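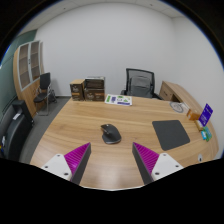 Desk reset automation at Friesen

Desk reset automation is the use of robotic arms to return shared office desks to a standard layout between users. The term is used mainly for the program run by the office operator Friesen at its Jomton site, where the work had been done by hand by the facilities staff. The arms and control software are supplied by Nestov. Recordings used to train them are made by the same staff with a hand-held gripper named Tovix.

Background

The Jomton site has 132 bookable desks in private and shared rooms. Under the standard layout, the mouse lies on its pad within reach of the chair, printed welcome material is kept toward the far edge, and small items are moved to the side of the work surface. Items left by the previous user are not part of the layout and are handled under a separate lost property rule.

Before the program, resets were done on an evening round, desk by desk, along with trash removal and surface cleaning. Requests for a reset during the day were passed to whoever was on shift. The staff handbook gave no time allowance for these requests, and they were often carried out between other jobs.

Method

The hand-held gripper has two opposed fingers with ribbed pads on white mounting plates. It is held by the operator and moved through the task as the arm would later be expected to move. Camera images are recorded together with the position of the tool and the opening of the fingers. No arm is needed at the desk while recording takes place.

A recording begins with the tool held over the near part of the desk and the fingers open. The operator approaches the object, closes the fingers, lifts or slides the object, and releases it at the target. The operator then withdraws the tool with the fingers open. Recordings in which the object is dropped are kept but marked, and are reviewed before use.

The mouse and pad task was the first to be recorded. A mouse has a rounded body with few flat faces, and a grip taken too high tends to slip off. A pad is thin and lies flush with the desk, so it is normally left in place and used as the target. Boxes, cards and loose sheets remain on the desk during recording – Friesen's procedure states that rooms are to be recorded as found, apart from personal documents, which are removed first.

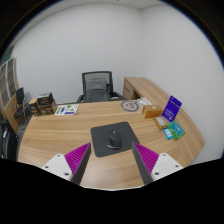 Mouse on its pad, with the gripper fingers open on either side.

Introduction

Recording at Jomton began in August. The first arm entered regular use on 12/03/2023, a Sunday, when most rooms were unbooked. It was limited to one corridor and to the mouse and pad task. A total of 389 recordings had been accepted for the task by that date.

The site now operates 2 arms, each on a wheeled base. Curved desks proved harder to serve than straight ones, as the base must stop at a different distance for each position along the edge. Nestov responded with a parking routine that follows the outline of the desk. Chairs left away from the desk are still moved by hand before the base enters.

Effects on staff

The evening round was shortened by 30 minutes. The time was assigned to daytime requests, which now have a fixed allowance in the shift plan. No positions were removed under the agreement that covered the trial, though one evening post that fell vacant was later advertised as a daytime post.

Recording became a paid duty with its own training module. Staff who hold the module choose which rooms to record and may reject their own recordings without giving a reason. The duty is voluntary, and is limited to half a shift after complaints of wrist strain – the tool is held away from the body for long periods, and the weight is carried mostly by one hand.

Knowledge that had been informal was written down in the process. Staff had disagreed on whether the mouse should be placed for right-handed use in all rooms, and on how far from the front edge the pad should lie. Both points had to be settled before recordings by different people could be combined. Some long-serving staff objected to the fixed layout, which they regarded as less suited to regular users whose habits they knew. Rooms with a regular user may now be exempted on request.

Limitations

The arms do not handle loose paper, liquids or cables. Small packets and cards are moved only if they lie apart from one another; overlapping items are reported to the shift phone and left in place. Glossy surfaces and low evening light increase the number of failed grips. Cabinets and drawers are outside the scope of the program.

See also

Hot desking
Learning from demonstration
Facilities management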